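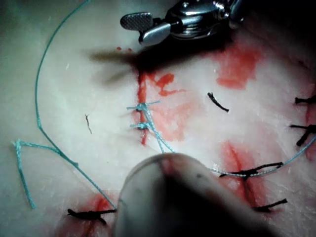

Notebook 2, p. 40

13/03/2023 - suture pad, Bollelent bench

Stayed on the same tissue pad. Blue-green braided thread, two knots stacked on the narrow cut, black ties elsewhere on the pad. The upper knot has frayed tails. Trim shorter next time.

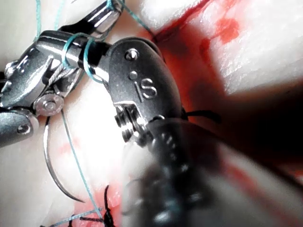

200 words

Curved needle, thread looped twice behind the jaws. Jenő Kozma wants the loops kept loose - I agree, the braid grabs on itself.

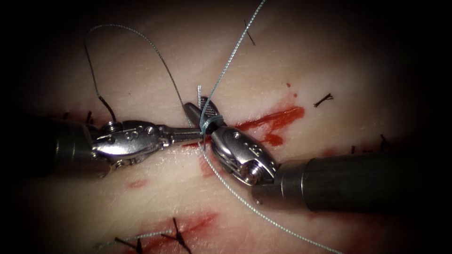 p. 41

Tips meeting just over the cut, thread winding between them. Red fluid on the pad, so wipe down before storing. Order more pads from Stallent, up to 2 boxes.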